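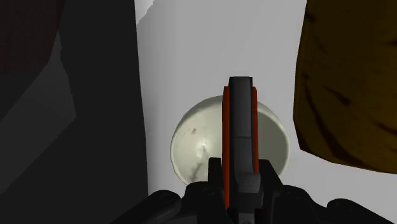
What is a glaze? A glaze is a thin layer of glass melted onto the surface of a clay body during firing.

Chapter 11
Glazes and Glaze Fit

11.1 Composition

Every glaze contains silica, which forms the glass, and alumina, which stiffens the melt so that it stays on a vertical wall. Silica alone melts at a temperature too high for most kilns. Fluxes such as calcia, soda and potash lower the melting point. The proportions of these oxides control the melting range, the surface and the hardness of the fired coat.

11.2 Thermal expansion

Glaze and body shrink together as the kiln cools, but seldom by the same amount. If the glaze shrinks more than the body, it is placed in tension and may crack in a fine network. This fault is called crazing. If the glaze shrinks less, it is placed in compression. Mild compression strengthens the ware. Excess compression causes shivering, in which flakes of glaze lift from rims and edges.

Crazing may appear at the kiln door or months after firing. Porous bodies take up moisture and swell slightly, which adds to the tension in the glaze.

11.3 The Collotitz test series

The tables in this chapter use results from 26 glazes fired on a single stoneware body at the Collotitz works. Each glaze was applied to 3 tiles. Cooling was slowed below 300 °C to limit cracking of the body. Glazes from the Sevar group are high in soda; those from the Relden group are high in calcia. Table 11.1 lists both groups by oxide content. Expansion values are taken up in Section 11.4.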